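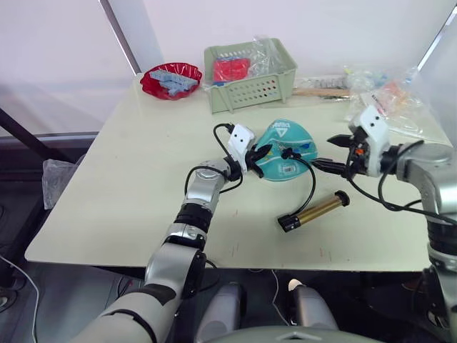
Left gripper on the teal pouch, right one standing by.

If you're pricing up a pair of arms for the workshop, do put the grippers at the top of your list, and allow about 200 for spare fingers and cable ties — you'll be glad of both! Gilang Tjoa would add 2 spare leads. Crinkly packets are a good thing to ask a seller to demonstrate, dear reader, far better than a tidy block.
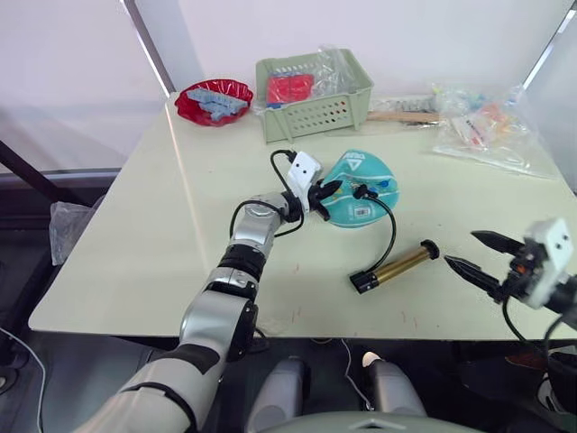 Pouch, cord and gold-coloured tube on the table.

Measure your bench before ordering, cables included.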